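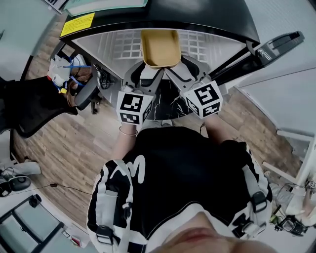
The Tray Comes First

Desk day at Bellside, and why one shallow tray did more than all the drawers

Start with the tray. That's Ludivine Chevalier's rule and she says it before I've got my coat off. Tray first, then the desk, then whatever is going on underneath the desk, and only then are you allowed to buy anything.

Mustard yellow, the tray. Tan in some lights. Rectangular, open on top, a rim just high enough to stop a pen. It came from Fung, the kitchen supply shop on the corner, and it was meant for serving drinks. It has never served a drink.

Bellside is the old printworks by the canal, cut up into work rooms and let by the month. Chevalier has had hers since March. 900 square feet, shared with Yogesh Sandhu, who repairs and rebinds books and would like it known that his half was always fine. His half was not always fine. We'll get to his half.

What she does, for money, is go into people's offices and work rooms and sort them out. She doesn't like "organizer." Doesn't like "declutter" either. "I move things to where you already drop them," she says. So if you always drop your keys at the left end of the desk, the tray goes at the left end of the desk. No hooks by the door you'll never use. No little labeled drawers.

She's 61, was a stage manager for most of her working life, and thinks about desks the way she used to think about a props table. Everything laid out where a hand will go for it in the dark. After the show it all goes back on the table. If it isn't on the table somebody has to go and look for it, and that somebody was always her.

The method, as I got it down, walking backwards and writing on my own wrist at one point.

Pick up the tray. Go along the desk and put in it every loose thing smaller than your hand. Don't sort. Don't read the receipts. When the tray is full, stop, and carry it to another surface. Not the floor! Things that go on the floor stay on the floor.

Then wipe the desk. A dark top shows every crumb, and she thinks that's a point in its favor. The marbled black ones are worse for it, the pale veins hide the lint and then the afternoon sun comes in and there it all is. Damp cloth, dry cloth, done.

Then tip out the tray and put back only what you touched in the last week. The rest goes in a bag with a tie at the top. Bag gets a date on a bit of tape. If you haven't untied it in a month, you know what's in it: stuff you don't need. She isn't strict about the month. She has bags.

"Everybody has bags," she says.

Under the desk

The part she gets paid for, really, is under the desk. People will keep a nice top and let the bottom half go to ruin. Cords, shoes, the box the monitor came in, shopping, a heater with no plug.

She goes under on her back with a flashlight in her teeth. Clients find this alarming. What she's after is the cables, and her view on cables is that they should hang. One bundle, off to the side of where your knees go, held with soft ties you can undo. Plastic zip ties are banned, she's spent too many hours snipping them to get one charger out. And don't pull the bundle tight. Leave slack at both ends, a good loop of it, or the first time you shift the desk you'll yank something out of the wall.

Any cord that has to cross the floor should cross it once, at the shortest point, against the direction people walk. A thin black cord on light boards is easy to see, at least. Thin black cord on a dark rug, that's how she lost a front tooth.

The chair goes in when you aren't sitting in it. All the way under. She says it like she's talking to a child, and Sandhu, across the room, pushes his chair in without looking up from his glue.

Which brings us to the desk money. She has opinions on desk money. The desk she suggests most is a secondhand one, any make, with a rounded front edge, on the grounds that you'll lean on it for years and a sharp edge leaves a groove in your arm. If a client insists on new she sends them to look at the Tridow, which is plain and comes in 80 pounds of flat box, so bring a friend. The one she won't have in the building is the Ultora with the built in drawer that sticks. She had one. She paid $173 for it and got a bad back and a drawer of trapped pencils. It's now in Sandhu's half with a book press on it and he's very happy with it, the drawer doesn't bother him, he took it out.

Warning stickers: leave them on or take them off? I asked because I've got one on my own desk that's been there so long I've stopped seeing it. Leave it, she says, if it's telling you about something that pinches or tips or gets hot. Scrape it if it's telling you to recycle the carton.

Sandhu's half

OK so, his half. A bench, two presses, paper in flat stacks, thread on a rail. He works standing up. The trouble was never mess as such, it was that everything he owned was one step too far away. Bone folder on the shelf behind him. Knife in a cup at the far end. Turn, reach, turn back, and the glue's drying the whole time.

Chevalier watched him for a morning. Didn't touch anything. Then she gave him a tray.

He held out for a bit. "I have a system," he told her, and she asked him to find his good scissors, and he couldn't, and that was that. Now each job has its own tray and the tray moves with the job: bench, press, shelf to dry, back to bench. When the phone rings he puts down what he's holding in the tray and not on top of a stack of paper. He's stopped losing needles. His wife has stopped finding needles.

He did make one change to the method, and Chevalier pretends to be annoyed about it. He lines his with felt, cut to size, so the tools don't slide when he carries it. She says felt holds dust. He says so does she. They've been sharing the room for six months and have lunch at the same time every day, on the bench, off a tray.

How to carry it

Sounds silly. I wouldn't have put it in but she made me practice. Two hands, one on each side, thumbs over the rim, elbows bent, held out far enough in front that you can see past it to your feet. Don't tuck it against your stomach. Buttons catch, straps catch, necklaces definitely catch. Heavy things to the middle. Nothing standing up, no cups, a cup on a tray of paper is an accident with a start time.

And look where you're going to set it down before you lift it up. That was the one that got me. I picked up a full tray off my own kitchen counter the next morning, feeling very pleased, turned round, and there wasn't a clear spot in the entire room to put it. Stood there like a waiter. Ended up balancing it on the toaster.

So I cleared a spot. Took most of the morning, if you include the phone call in the middle. Found a library card, a spare key to a house I moved out of, the warranty for a thing I threw away, batteries of unknown mood. Tied up a bag. Put a date on it. It's behind the door now and I've only been in it the once, for the key, which I don't need either.

What she keeps in hers

I did ask. She tipped it out for me on the desk at Bellside, no fuss. Glasses. A tape measure. Soft ties, a handful. Pencil, short. A roll of the tape she uses for the bags, hand cream, a screwdriver with a chewed handle, her bus pass. Some string, becuase there's always string. It took her less time to put back than it took me to write down.

The biggest mistake she sees is people buying a beautiful tray and then being careful with it. It gets scratched. It's going to get scratched. Hers has a dent from the time it was used to prop a window and a ring from a paint can, and she wouldn't swap it. She's tried bigger ones and they fill up, is all that happens. If you can't lift it full, it's furniture.

Fung still stocks them, in with the serving things, at the back past the rice cookers. They were out of the yellow when I stopped by. There was a green one. I bought the green one.

Ludivine Chevalier takes bookings at Bellside in the mornings, ring the bell for the second floor and then ring it again. Yogesh Sandhu's bindery is through the same door.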